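Stenura 带孔工作台板　深灰色

产品编号：793
制造：Gesovport 金属加工车间
销售：Dobre 实验室家具

Stenura 是一块放在桌面上使用的带孔台板，适合小型实验室、学校的准备室，也适合在家里修理钟表和相机的人。台板用铝制造，表面经过阳极氧化处理，颜色是深灰色，不容易反光，长时间看着工作，眼睛也比较舒服。

孔的排列是整齐的方格。您可以把支架、挡块或者小夹具固定在需要的位置，用完以后再拆下来。随板附送17个螺钉和2把内六角扳手。 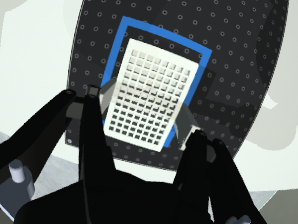
深灰色板面与安装孔，板上有蓝色方框。

关于安装：请先把桌面擦干净，再把四个橡胶脚垫贴在台板的背面。脚垫贴好以后，请等待30分钟，然后翻过来放到桌上。如果桌子不平，可以在较低的一角多加一片垫片。台板比较重，建议两个人一起搬。 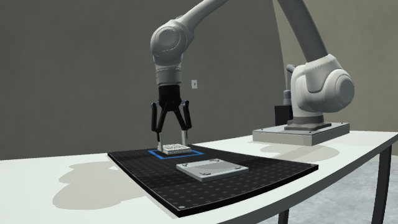

清洁的时候，用软布和中性的清洁剂就可以了。请不要使用钢丝球，也不要使用强碱性的液体，它们会损坏氧化层。孔里面如果有灰尘，可以用小刷子刷，或者用吸尘器吸。螺钉不需要拧得太紧，用手感觉到有阻力，再转一点点就足够。

如果您已经有旧款的 Ristar 台板，两种板的孔距是相同的，原来的夹具可以继续使用。但是旧款的板比较薄，两块板并排放的时候，高度会有一点差别，需要另外订购加高脚垫。

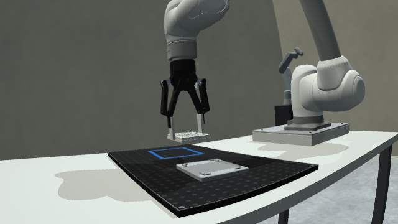 交货时间一般是两个星期，一月份的订单会慢一些。包装使用纸箱和纸浆护角，请保留包装到检查完毕。收到货物以后，如果发现板面有划痕，请在签收单上写明，并且保留照片。

需要特别尺寸或者其他孔距的客户，请写信给 Dobre 的 Paraschiva Nistor，并附上一张简单的图纸。她每个星期三统一回复关于定做的问题。

可另购：加高脚垫、塑料孔塞、防尘罩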